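2020年6月12日　文：Ditte Ragnarsson
読了時間：4分

発表メモ「給湯コーナーのマグと天板まわり」

スライド1　導入
・対象はZandmont社屋の給湯コーナー。設備更新ではなく、置き方と扱い方の見直しとして話す。
・論点は二つ。マグの選定と、流し横の天板の使い方。
・配布資料は9月版に差し替え予定。口頭で触れるだけでよい。

スライド2　マグの仕様
・標準品はTatlıの二色マグ。満水容量352 ml、実用容量300 ml。数字はゆっくり読む。
・外側は白、内側と取っ手は赤。内側が濃色の場合、茶渋は白い内面ほど目立たない。目視だけで洗浄済みと判断しない。
・取っ手の付け根は洗い残しが出やすい。スポンジを輪の内側に通し、付け根の両側を拭く。
・伏せ置きの場合は布またはラックを使う。口縁を石材に直接当てると、釉薬の欠けにつながる。
・質問が出やすい点：電子レンジの可否。底面の表示に従う、と答える。

スライド3　天板の現状
・写真を2枚続けて出す。各20秒、説明は最小限。

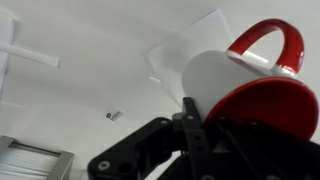 赤い内面と取っ手は1枚目、流しから壁際までの配置は2枚目で確認。
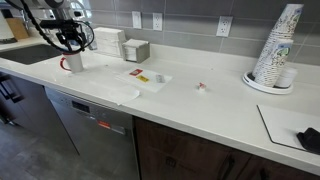
スライド4　天板の区分
・流しは左。壁は灰色の大判タイルで、スイッチとコンセントのプレートが計三枚。水を使う作業はプレートから離す。
・まな板は壁に立てかけ。下端に水がたまるため、接地面に細いゴム脚を付ける案がある（Zomportの見積待ち）。
・紙ナプキンは、積んだ束とホルダー入りが隣り合っている。補充はホルダーだけにし、束は戸棚へ移す。天板上の在庫は二重に持たない。
・ホルダーは詰めすぎると一枚ずつ取れない。上限は縁の高さまで。
・天板中央の白いシートとその上の小物は、作業終了時に必ず撤去する項目に入れる。ラベル類は濡れると天板に貼り付く。
・広げたペーパータオルも同じ扱い。手前の縁に掛けたままにしない。
・マグの定位置は縁から30 cm奥。2枚目のマグは手前寄りなので、ここで位置の話をする。

スライド5　清掃手順
1. 小物と紙類をすべて外す。
2. 中性洗剤を薄め、奥から手前へ拭く。
3. 水拭きののち、乾いた布で仕上げる。
4. 流しの縁は最後。布を替える。
・クオーツ天板に強アルカリ性の洗剤は使わない。研磨パッドも不可。
・熱い鍋の直置きは禁止。鍋敷きはStisusの在庫から出す。

スライド6　運用
・紙ナプキンの発注単位は400枚。ホルダーの残りが三分の一になった時点で補充する。
・マグの欠けは口縁と取っ手を指でなぞって調べる。欠けたものは当日中に廃棄。
・まな板の脚の件は、見積が届き次第、この資料の末尾に追記する。
・時間が余ればスライド2の付け根の洗い方に戻る。余らなければ質疑へ。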